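Section 3: Getting the floor clear and the bags sorted

Okay, so you've unpacked the Zallora bag holder and you're itching to screw it to the wall. Please don't yet! I did mine that way the first time and spent the whole evening stepping over plastic bags with a drill in my hand (they slide, and they slide worse on a hard floor than on carpet). Do the floor first. It takes me around 30 minutes in the back room, and that's with a coffee break.

What you need: an open box or bin, a soft cloth, the two long straps from the small packet. Leave the screws in the packet for now, they're for Section 4.

1. Pick one patch of floor and work only on that. I start at the doorway and go toward the window.

2. Lift anything bulky off the patch and then go after the bags. Thin ones love to hide under furniture and along the baseboard, so get right down there and look.
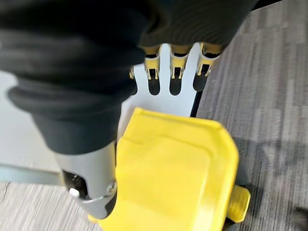

3. Pick each bag up from its thickest part, where it's all bunched together. If you grab a thin edge it stretches, and sooner or later it tears, and then you've got two pieces to chase instead of one.

4. Give it a gentle shake over the box. Receipts, bread tags, a sad dried-up grape... I've had all of those. Feel the corners too, small stuff gets stuck in the folds.

5. Check for holes and damp. Holey bags go in a separate pile for recycling, wherever your store or town takes them. Damp ones get hung over a chair back until they're completely dry. I mean completely!

Note: If a bag has been knotted, try to work the knot loose with your fingers before you reach for scissors. A bag with the handles snipped off won't hook onto the feed strap, and you'll find that out in Section 5 when you're almost done.

6. Flatten the good ones. Lay the bag down, smooth it from the closed end toward the handles so the air has somewhere to go, and fold it in long strips. It doesn't have to be pretty. Mine never are.

Caution: Keep kids and pets out while the bags are down on the floor. Thin plastic over a face is dangerous, and I don't leave the room with bags lying around, even to answer the door.

Caution: No bags near a heater, please, not even to dry them faster.

7. Sort by weight, light with light and heavy with heavy. The narrow Pullarham insert only takes the light ones. If you have the older 923 insert you can mix them, though the thick ones do tend to drag their neighbors out with them.
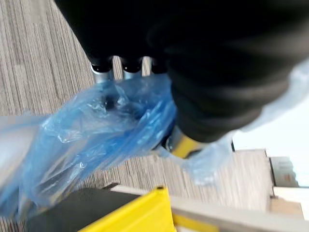 Vesna Dimitrov wrote in after the last version of this guide to say that she skips the folding altogether. She twists each bag once, tucks it into the next one's handles and feeds the whole chain in from the bottom, and she says blue or clear or printed makes no difference as long as the plastic is thin. Fair enough! I tried it in August and it does work, but the chain has to be snug or it comes out in one long snake.

8. Wipe the patch with the cloth, move the box along and start on the next bit of floor.

When the last patch is done, go to Section 4 and get your screws out. Keep the damp bags where they are until tomorrow.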